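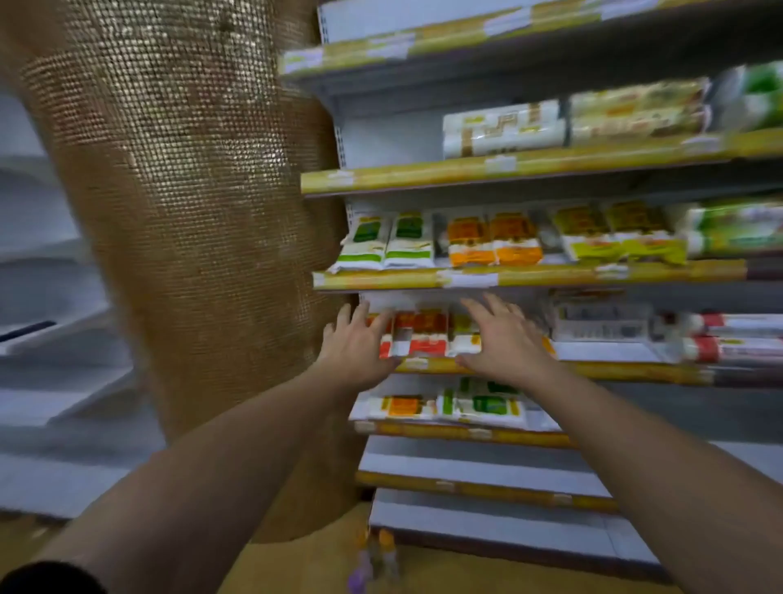
Reading time: 2 minutes

The manager of the Gritwood shop had been on her feet since opening when I caught up with her, and she wasn't about to stop for me. "You can talk while I do the packets," she said, so I did!

I've shopped there for years (mostly for things I didn't go in for) and I'd never given the shelves a thought. She gives them a lot. Flat packets are her pet hate. "They look lovely for a minute, then one slides and the whole row goes. I keep the same colours side by side, fronts level, and I tell the new ones to use both hands."

And the big bags? "Those get their own shelf with room round them. You can't squash a bag in and expect anyone to pull it out again."

What I really wanted to hear about was the boxes, though. The shop makes up orders for its sister branch in Orwood, and packing bottles is the job she'd happily do all day. She likes them upright, caps up, in a box with a cardboard divider down the middle, and she starts at the end nearest her feet. 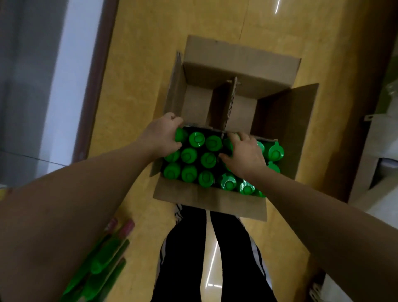 "You press on the caps as you go," she told me. "Flat hand, gentle. If one's sitting proud you feel it straight away, and it's much easier to sort out before the far end's filled." She does it on the floor, by the way, never on a table. Her knees disagree, but she says she can lean over the box properly that way.

I asked what annoys her most and got the answer before I'd finished. "Flaps! People fold them in too early and then fight them."

She was still laughing about it when I left, with a bag of something I hadn't gone in for.

Comments (3)

teapot50: Packed bottles for years and we always did it on a bench. My back says thank you.

Orwood regular: Our boxes do arrive very neat, I'll give her that.

marrow_108: Agree about the flaps!! More of these please.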